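One burner is enough

The kitchen at the Mellcombe flats is shared by 3 households from May until the end of the renovation, and none of them has a stove. The gas was cut off when the Furtado building next door came down. What they have is a bench, a sink and a portable induction cooktop each.

Cooking on a single burner takes some planning. Rice goes first, then comes off and sits with the lid on while the vegetables are done. Pasta sauce is made in the same saucepan the pasta was boiled in. A pan with a flat base matters more than an expensive one, and it has to be magnetic. Hold a fridge magnet to the bottom before you buy.

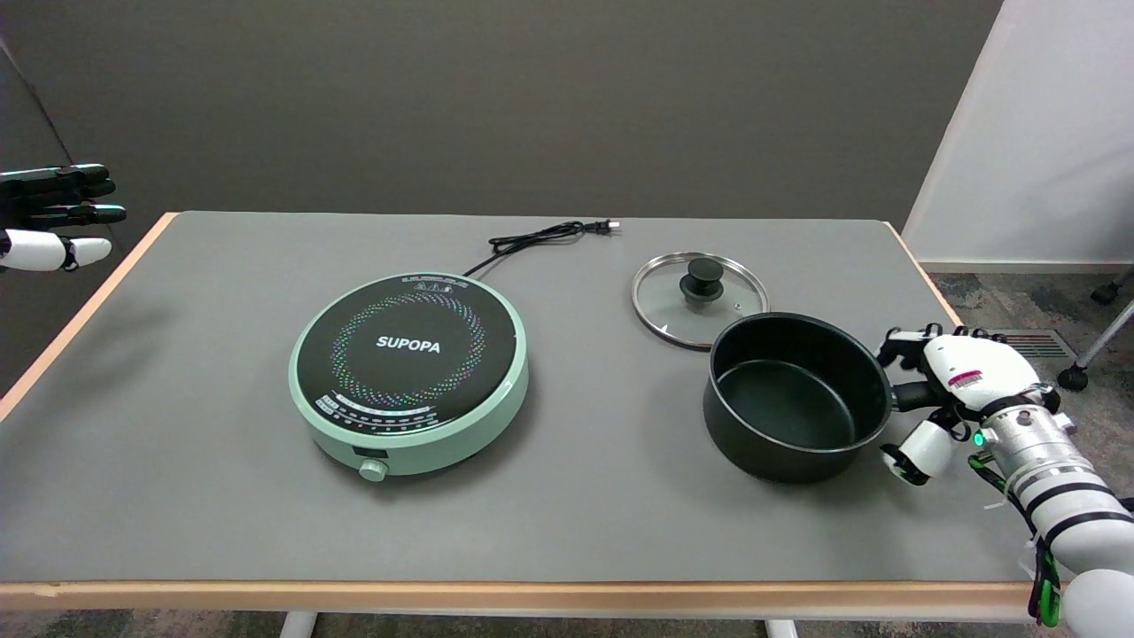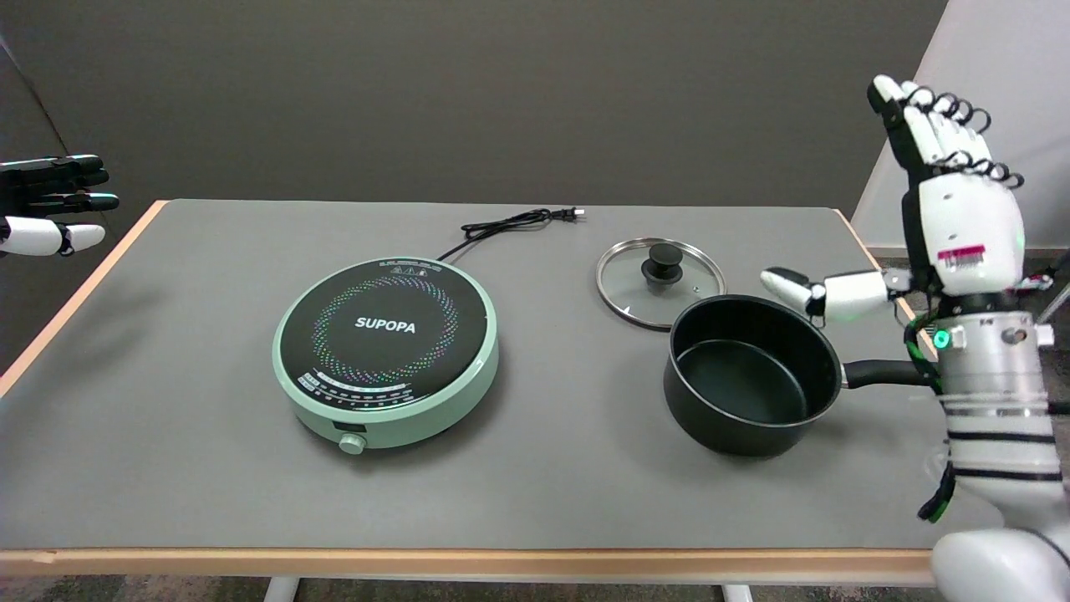
A SUPOPA cooktop with a mint-green base, a black saucepan and a glass lid.

Storage is the other half of it. At Walten Street, where the flats are smaller again, most people keep the burner in a cupboard and bring it out at dinner time. The cord should be coiled without tight bends, and the glass wiped once it has cooled. Sugar is the worst thing to leave on it.

Check the colour of the cookware too. Dark nonstick hides scorching, so a low setting and a wooden spoon are the safer habit. Fuller, the hardware shop on the corner, sells saucepans with lids and will let you try a magnet on any of them.

Soup, porridge, dal and eggs all suit one pan. Roast dinners don't, and the Mellcombe households go out for those.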